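Bauklötze sortieren — nach Farbe oder nach Form?

Lesezeit: 2 Minuten

Risesus
Wir haben inzwischen bis zu 900 kleine Bausteine, gekauft, geerbt und vom Flohmarkt. Bisher lag alles in einer großen Kiste. Ich will das jetzt auf kleinere Behälter verteilen und weiß nicht, ob nach Farbe oder nach Form. Die Kinder sind zwei und fünf.

Nutia
Nach Form. Farben sieht man auch im Haufen sofort, die richtige Form sucht man ewig. Wir haben sechs Behälter, das reicht.

Dobos
Sehe ich anders. Ein Zweijähriger räumt nach Farbe auf, wenn überhaupt. Nach Form macht ihr die Arbeit abends selbst.

Risesus
Das mit dem Aufräumen ist ein Argument. Noch eine Frage zum Behälter: Ich tendiere zu einer offenen Wanne aus Metall mit hohen, schrägen Wänden. Die Steine bleiben drin, auch wenn man mit beiden Händen wühlt.

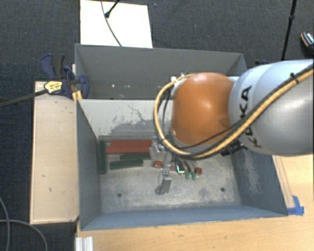
Kratzer und abgenutzter Lack stören mich bei so einer Wanne nicht, solange keine scharfen Kanten dran sind. Mir geht es um die Größe. Die kleinen Steine sollen flach auf dem Boden liegen können, damit man nicht alles auskippen muss.

Flondell
Metall ist laut. Wir hatten so etwas im Kinderzimmer und haben es im März in den Keller gestellt. Leg wenigstens eine Filzmatte rein.

Nutia
Filz sammelt Krümel. Dann lieber Kunststoff. Und zum abgenutzten Lack: Bei einem Kind, das noch alles in den Mund steckt, würde ich das nicht nehmen.

Dobos
Beim Lack bin ich bei Nutia. Laut finde ich Metall nicht, wenn die Wanne auf dem Teppich steht.

Risesus
Gut, dann wird sie vorher abgeschliffen oder es wird doch Kunststoff. Sortiert wird erst mal nach Farbe — wenn das nicht klappt, melde ich mich wieder.

Flondell
Abschleifen bitte draußen und mit Maske, bei altem Lack weiß man nie, was drin ist.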